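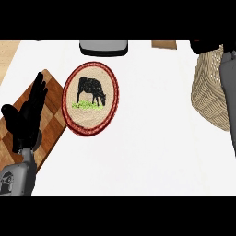

Bevero two-arm bench cell

Price from £29,000 ex VAT, hands included
Lead time: 2 months from order
Supplied by Drultwood

The Bevero is sold to kitchens and test labs that want tabletop handling tried out before they commit to a full line. Budget for the table and fitting separately - neither is in the price.

Delivery: £375, mainland UK
Service plan: £1,000 a year, optional
Simulation model: included, sent on order

Ask for a written quote before the end of June to hold the current price.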